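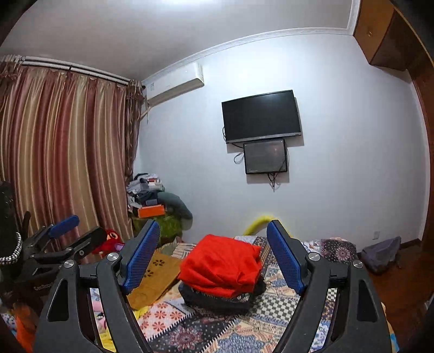 Davine Publishes Results of Hand-Held Gripper Comparison on Clothing

Pellunness, Dec 18, 2022 - Davine today released the results of a comparison of two finger pad designs for its Zemier hand-held gripper. The tests were carried out on everyday clothing in furnished homes.

The Zemier is a two-finger tool with a camera mounted above the fingers. An operator carries it through a task by hand, and the recording is later used to program a robot arm. Earlier pad tests were run on a bench with cut squares of cotton. Customers had asked for figures on whole garments.

Operators worked through 58 garments, including shirts, trousers, scarves and jackets. Each was picked up, moved and folded 10 times with each pad. A pick was counted as failed if the cloth slipped out before the fold was finished. The smooth pad failed on 49 picks. The textured pad failed on 28.
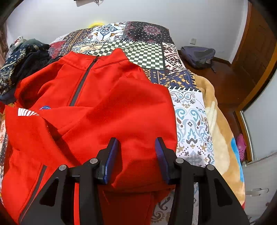 Jackets gave the most trouble in both rounds. A zipper adds a stiff line to a soft garment, and a pick that starts too close to it tends to twist the cloth. Operators were told to begin on plain fabric near the hem whenever they could. On a red jacket with a stand-up collar, the zipper ran diagonally down from the collar toward the left, and the gap between the blue pads was held over the lower part of the fabric. Wrinkles were left as they were, and garments were not smoothed out by hand before a pick.

"The bench numbers were better than these, and we expected that," said Traian Manole, who led the tests at Davine. "A bed is soft and the cloth moves with it. We would like customers to plan with the lower numbers."

The textured pad will ship as standard on new Zemier units. Owners of older units can order a replacement pair, which fits the existing fingers without other changes. The smooth pad remains available for rigid items.

A second comparison, covering camera angle and the Dinu controller, is planned for next September.

Davine designs hand-held grippers and recording tools for robotics teams. The full results table is available from the company on request.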